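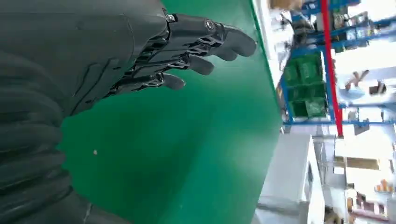

The green work surface, with the blue shelving rack behind.

Section 3: Setting up and looking after your work surface

Welcome to the part of the guide where your Ellmont bench finally starts to feel like yours. If you've come straight from Section 2, the legs are on and the feet are levelled, so put the kettle on and take your time with the rest. Most people find the green top is the part of the bench they look at and lean on all day long, and a bit of patience now will keep it looking lovely for years.

3.1 Choosing the spot

1. Pick a place with good, even light. A smooth green top will throw some of that light back at you, and paler patches can show where it reflects. They come and go as you walk past and they don't need scrubbing!
2. Leave 20 centimetres between the bench and any wall, and enough room in front of your shelving to crouch down and reach the bottom shelf comfortably.
3. Check the level again, lengthways and then across. Floors in older sheds and garages can slope a surprising amount, so do have another look even if you were happy with it yesterday.

3.2 Laying the top

1. Ask a friend to help you. The top isn't terribly heavy, but it's an awkward thing to carry on your own, especially through a doorway.
2. Wipe the bench frame with a dry cloth and run your palm gently along it to find any grit.
3. Lower the back edge first, then let the front down slowly.
4. Fit the light-coloured edge strip, part no. 3134, starting at one corner and pressing it on with your thumb as you go. If it wanders, peel it back a little way and try again. It's quite forgiving for the first 14 minutes.
5. Leave the bench bare overnight before putting anything on it.

CAUTION: Keep your fingers out from under the top while it is being lowered. Agree on a count with your helper before either of you lets go.

3.3 Everyday cleaning

1. Brush off crumbs and specks before you wipe. Anything pale stands out nicely against the green, even a very small bit, so you can usually spot it from where you're standing.
2. Wipe with warm water and a drop of dish soap, then dry with a soft cloth.
3. Lift tools and parts when you move them. Dragging them leaves fine scratches, and those do tend to show once the light is on.

CAUTION: Don't use bleach, scouring powder or steel wool. They will dull the colour, and we can't bring it back for you.

NOTE: For glue or paint, let the spot harden and ease it up with a plastic scraper. Patience does most of the work.

3.4 Spare parts

Replacement tops are listed under part no. 3241. Please have your bench model handy when you write to us, and mark your letter to the attention of Binta Briggs at our Zultilcombe workshop. Orders placed over the holidays are sent out in January.

Section 4 covers hanging rails and drawers.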